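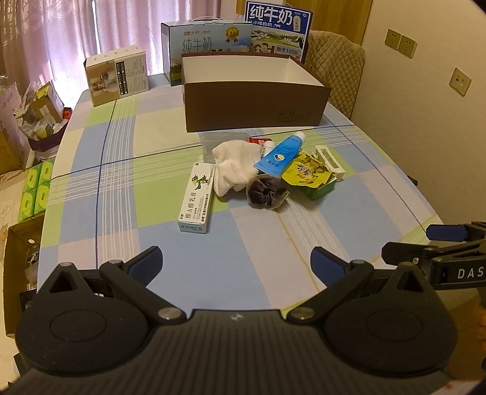

Home | Research | News | Events | Contact

October
By the Press Office, Naidoo Institute for Conservation Science

Shared: 50 | Comments: 7

Customs codes hide the species of imported freshwater turtles, study of trade records finds

Shipping records for live freshwater turtles often fail to identify the animals below the level of family, according to a study by the Naidoo Institute for Conservation Science. The study compared import declarations with physical inspections at two entry points, the port of Prulavcombe and the air freight terminal at Musisholm. In 30 per cent of the consignments inspected, at least one species in the crate did not appear on any of the accompanying documents.

The findings have been submitted to the national permit authority along with a proposal for a revised declaration form.

Background

International trade in many freshwater turtles is controlled through a system of permits. A permit records the species, the number of animals, the country of export and the source of the stock, which may be wild, ranched or bred in captivity. Customs declarations are made separately and use tariff codes, which were designed for the collection of duty. A single tariff code may cover live reptiles of every kind. The two sets of records are kept by different bodies, use different units and are seldom compared line by line.

Species that are not listed for control need no permit. For these animals the customs declaration may be the only written evidence that a shipment took place. Where the declaration reads only "live turtles" or "live reptiles", the volume of trade in any one species cannot be recovered afterwards.

Freshwater turtles are slow to mature. Adult females of several traded species do not breed until they are more than ten years old, and clutches are small. Populations with this life history can decline under a level of collection that a faster breeding animal would tolerate. Accurate trade volumes by species are therefore needed before a sustainable limit can be set.

Methods

The study covered 90 consignments, selected at random from those notified in advance to the two entry points. Inspection staff opened each consignment in the presence of the importer's agent. Every animal was identified by shell and head characters using a printed key. Where shell characters were not conclusive, as is common in hatchlings, a swab was taken from the mouth and sent to the Institute's laboratory in Mundow for DNA barcoding.

The results were compared with four documents: the customs declaration, the trade permit where one was required, the veterinary health certificate and the commercial invoice. A consignment was scored as matched if every species present was named on at least one document, under a current or older scientific name. Spelling errors were disregarded. Common names were accepted only if they applied to a single species.

Consignments containing tortoises or marine turtles only were excluded, as were scientific specimens and personal pets.

Results

Of the four documents, the commercial invoice was the most informative. It named all the species present in 70 per cent of cases, usually because the price per animal depended on it. The health certificate was the least consistent. Some certificates listed every species with a count, while others gave a total for the crate under the heading "reptiles".

Customs declarations gave a scientific name in fewer than half of the consignments. The field for a goods description is free text and has no minimum content. Agents told inspection staff that the field is often completed from a template saved from an earlier shipment.

Mismatches fell into two main groups. In the first, hatchlings of two or more similar species had been packed together and declared as one. Most of these cases involved map turtles and sliders less than 50 millimetres in shell length, which are difficult to separate by eye. In the second, the name used was out of date, and had since been applied to a different species following changes in classification. The study did not attempt to establish whether any individual error was deliberate.

Permit quantities were also examined. Permits state the maximum number of animals allowed, and the number shipped is often lower. When annual totals are compiled from permits issued, trade is overstated for listed species. The same totals leave out unlisted species altogether. The two errors run in opposite directions and cannot be assumed to cancel out.

Proposed changes

The Institute's submission asks for a short set of changes to the declaration process. The main one is a mandatory scientific name field for all live reptiles, whether or not the species is listed, completed from a drop-down list tied to one agreed checklist. Older names would remain searchable and would redirect to the current name.

The submission also asks that the number of animals be recorded as a count. At present some declarations give net weight only, and weight cannot be converted to a count without knowing the size of the animals. A further request is that the number received on arrival be returned to the permit authority within 30 days, so that annual totals reflect animals shipped.

For hatchlings, the Institute recommends that species be packed in separate, labelled containers within the crate. This is already the practice of several exporters whose consignments were inspected during the study, and all of those consignments were scored as matched.

No change to tariff codes is proposed. Codes are agreed internationally and revised at long intervals, and the Institute considers that a national data field can be introduced sooner.

Limitations

The two entry points handle commercial shipments for the pet trade. Turtles imported for food pass mainly through other points of entry and were not sampled. Shipments that were not notified in advance could not be selected, so the rates reported apply to declared trade only and give no measure of smuggling.

Availability

The full report, the identification key and the consignment data with importer details removed can be requested from the Institute's library in Mundow. A technical briefing for customs agents and importers will be held at the Prulavcombe port offices on a Monday in October, starting at 10 am. Places can be reserved through the events page.

Notes to editors

The Naidoo Institute for Conservation Science carries out research on wildlife trade, permit systems and species identification. Its laboratory in Mundow provides barcoding services to inspection staff at both entry points named in this release.

Percentages refer to consignments, not to individual animals.

Previous | Next | Back to News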